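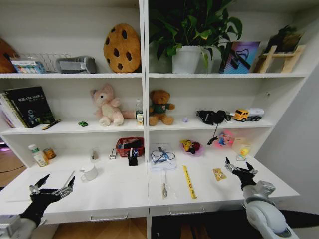
Shelf trial (gripper testing)

A shelf trial is an informal way of comparing two or more robot grippers by having them pick up, move and put back household goods on ordinary shelving. It is used mostly by small workshops and teaching labs that have to choose a gripper and would like to do so before the money is spent. The best-known set of rules is the Tomstead sheet, named after the workshop where it was drawn up, and it fits on one side of paper if the margins are treated badly.

Background

Makers of grippers generally publish the grip force, the stroke and the weight of the tool. These figures are useful and tell a buyer very little about a teddy bear. Rainer Kettler, who ran the bench at Tomstead, had spent one July testing fingers on machined blocks, all of which were picked up perfectly by everything. He then tried a folded cloth. The block results were put in a drawer and have not been asked for again.

Kettler wrote the first version of the sheet with Helmut Engelhardt. The Pleltitz lab took it up later and added the rules on cables, having had some trouble with cables.

Setup

The usual arrangement has two arms facing a shelving unit with a counter below the shelves. Both arms start with the fingers open above the counter. In a paired trial the arms carry the same model of gripper and the question is how well they work together; in a split trial they carry different ones. A split trial is harder to read, as the left side and the right side never have quite the same reach, and the sheet requires that the grippers be swapped over and the whole thing repeated. This is the rule most often skipped.

A camera at the head of the robot gives the operator or the controller its main view. Wrist cameras are allowed but must be noted. Bernd Baumgart has argued that a head camera alone is the fairer test, and he has also sold wrist cameras, so his position is considered sincere.

Choice of objects

The sheet names no fixed list. It asks for things that differ in stiffness, size and manners. A typical shelf holds plush toys, a mug with a handle, a clear water bottle, small toy vehicles, a potted plant, a ruler lying flat and a headset with its cord hanging over the shelf edge. Clear plastic is included for the benefit of the camera, which dislikes it. The ruler is included for the benefit of the fingers, which dislike it more.

Flat things on a hard surface are the usual point of failure. A gripper with thick fingertips will push a ruler politely along the counter until it meets something. Thin tips do better here and worse on round things, and the search for a fingertip that is both thick and thin has kept several people in work.

Plants are a matter of dispute. Eckhard Fröhlich left them out of his own trials on the ground that leaves hide the pot from the camera. Kettler kept them in on the same ground.

Scoring

Each object is attempted 5 times per gripper. An attempt counts if the object is lifted clear, held for 3 seconds and set down the same way up. Knocking over a neighbor costs the attempt. A full trial in the Tomstead style runs to 600 attempts, by which point the people scoring it are usually the least reliable part of the setup.

The sheet gives a single pass mark of 63 percent. No reasoning for this number survives. Engelhardt remembered it as Kettler's, and Kettler remembered it as the score of the gripper they had already ordered.

Known results

The Kinoshita two-finger gripper, a jointed design, did well at Tomstead on soft toys and bottles and poorly on anything thinner than a pencil. The Claltus gripper, tried on the same shelves, was better at thin items but closed slowly, and its controller stopped to think between attempts. Till Seidel's write-up recommends the Kinoshita for general work and the Claltus for anyone with a free afternoon. Pleltitz ran both and bought neither.

Criticism

The main complaint is that no two shelves are alike, so scores from one lab can't be set beside scores from another. Supporters reply that the same is true of kitchens. A second complaint concerns resetting: objects are put back by hand, and a person who has watched a duck dropped four times running tends to turn it a little toward the gripper on the fifth. Pleltitz now tapes small marks to the shelf for each object. Tomstead still does it by eye.

See also

Bin picking
Fingertip wear
Head cameras
Tomstead cable rules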